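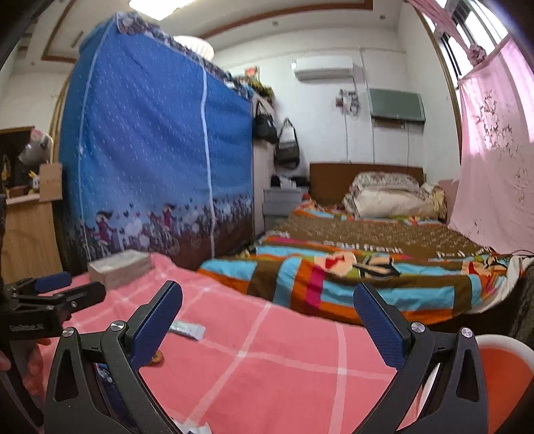 2 min read

I've got a bone to pick with the "previously on" recap, and I say that as someone who used to love them. You know the ones: 31 seconds of shouting, a slammed door, somebody's dead brother, and off we go.

I'm rewatching Pumerura at the moment with my friend Zuzanna Szulc (she'd never seen it, lucky thing) and the recaps are ruining it for her. Episode 11 opened with a clip of the Obradović sisters on the ferry, a bit we hadn't thought about in weeks, and Zuzanna just said "oh, so the aunt did it." Of course the aunt did it! Why else would they dig out the ferry?

That's my whole complaint. A recap tells you what matters tonight before you've had a chance to work it out. Randus was even worse, it used to bring back a minor character in the recap and then act all coy when he strolled in 20 minutes later.

I do see the other side. My mum watches three dramas at once and leaves gaps of a fortnight between episodes, and without a reminder she'd be lost. Fine! Put it behind a button. Wutia did that for its second series and I never pressed it once.

Series 2 of Pumerura comes back in September, and I'll be sitting there with the remote, ready to skip.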